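Banthorpe Bottle Return and Reuse
Vacancy: Glass Sorting and Inspection Assistant (part-time)

Reference: 234
Location: Fultow depot, ground floor
Hours: 12 per week, mornings
Reports to: Perihan Keskin, Depot Supervisor

Banthorpe collects used glass bottles from restaurants, cafés and private households and prepares them for washing and refilling. The Fultow depot serves more than 200 collection points and supplies cleaned bottles to producers in the Urnell area. Applications are invited for the post of Glass Sorting and Inspection Assistant, to start in September.

Duties

The successful candidate will receive incoming crates and record them in the depot log. Bottles are sorted by shape and glass color, and any remaining caps, corks or collars are removed. Each bottle is turned over, drained and checked at the mouth, neck and base before it goes forward. Chipped or cracked bottles are placed in the recycling bin at the end of the bench. The assistant will also keep the sorting area clean and report damaged crates to the supervisor.

Requirements

Applicants must be at least 18 years of age and able to stand for long periods. The post involves regular lifting of full crates. Good eyesight, with or without glasses, is essential, as is the ability to work steadily at a repetitive task. Previous experience in a warehouse, kitchen or bottling plant is welcome but not required. Training is given during the first two weeks of employment.

Dark glass needs particular attention. Residue inside a green or brown bottle is easily missed when the bottle is standing upright, and candidates will be asked to complete a short practical exercise on this point at interview.
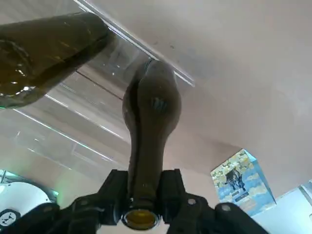

Paper labels need not be removed at the bench, as this is done in the wash. Bottles with embossed marks are set aside and matched to the list held by the supervisor.

Terms

The post is offered for one year and may be extended. Cut-resistant gloves, safety glasses and an apron are provided. Travel costs to the interview will be refunded on presentation of a ticket.

How to apply

Please send a letter of application and the names of two referees to Canan Kaplan, Personnel Office, Banthorpe, Selvanayagam Building, Room 12, quoting the reference above. Interviews will be held at the Fultow depot on a Tuesday. Applications received without a reference number cannot be considered.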